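Why Doesn't a Paper Cup Get Soggy?

Paper and water don't get along. Drop a page of your homework in the sink and you'll see what I mean (please use an old page!). It goes floppy, then mushy, and then it comes apart in your fingers. So how come a paper cup can hold your lemonade all through lunch and still be a cup at the end?

I have been a little bit cup crazy ever since I was eight, when I built a tower of them on my grandma's stairs in December and my brother sneezed. I've spent way too much time since then looking at cups, stacking cups and peeling cups apart, so let me tell you what I know.

Let's start with the shape. A paper cup is narrow at the bottom and wide at the top. That slanted shape is called a taper. Thanks to the taper, one cup slides right down inside the next one, and a whole pile of them hardly takes up more room than a single cup. Straight-sided cups can't do that at all!

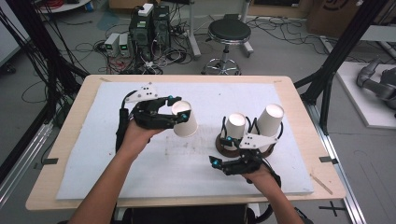 Bottoms up! Cups and a wire cup stand on a round brown base.

Now for the soggy question. The paper in a cup has a helper, a super thin coat of plastic or something like wax. It's so thin you probably can't feel it. The drink touches the coat and never gets to the paper. Cold-drink cups sometimes have a coat on the outside too, for those little water drops that show up on a summer day.

The wall of the cup starts out as a flat piece of paper shaped like a fan. A machine wraps the fan around until the two ends overlap, then heats them so the coat melts a tiny bit and sticks. That makes the seam. Run your finger around a cup and you'll bump right into it. The bottom is a separate circle, tucked up inside and pressed tight.

And then comes my favorite part, the rim. The top edge of the paper gets rolled over into a little tube. Try bending a flat strip of paper, then roll one up like a straw and try to bend that. Big difference, right? The roll keeps the mouth of the cup round, and it feels nicer on your lips too.
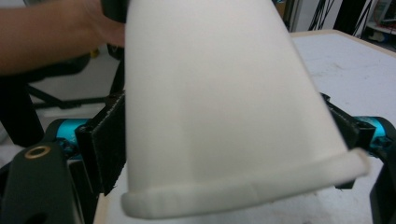
See the fat rolled rim? There's a little notch in it near the seam.

You can test the rim yourself. Get two paper cups and ask a grown-up to snip the rolled edge off one of them. Squeeze both near the top, very gently. The one without a rim folds up like a taco. I did this with five cups in a row because I liked it so much, and then I had nothing left to drink out of.
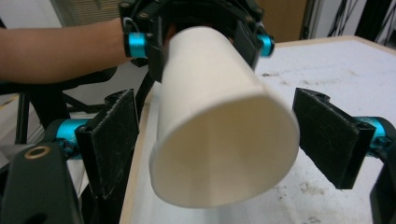 Dace Vasiliauskas wrote to ask if you can use the same paper cup again the next day. Good question, Dace! If it only had water in it, and you let it dry, it will probably be fine for pencils or beads or a bean plant. I wouldn't keep drinking from it, though. The coat gets tiny cracks when the cup is bent and squeezed, and after that the drink can sneak into the paper.

Oh, and about bean plants: poke a hole in the bottom first. I forgot once. It was a swamp.
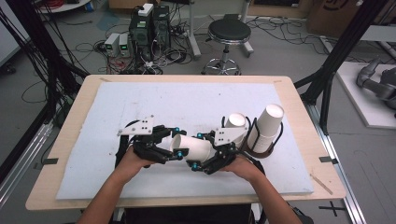

Stacking is where I get really excited, so here we go. When you push cups together, the walls rub against each other and a bit of air gets squeezed out. Pull too fast and the cups don't want to let go! A nested stack can stand upside down, like the tall one in the wire cup holder, and then the wide mouths are at the bottom. If you're building a tower, try your bottom row that way. The wide end makes a better foot than the narrow end. Give the cups a little twist when you want them apart again.

Tonight, peel open an old cup along the seam and lay the wall flat on the table. You'll get the fan shape back. I have one of mine taped above my desk.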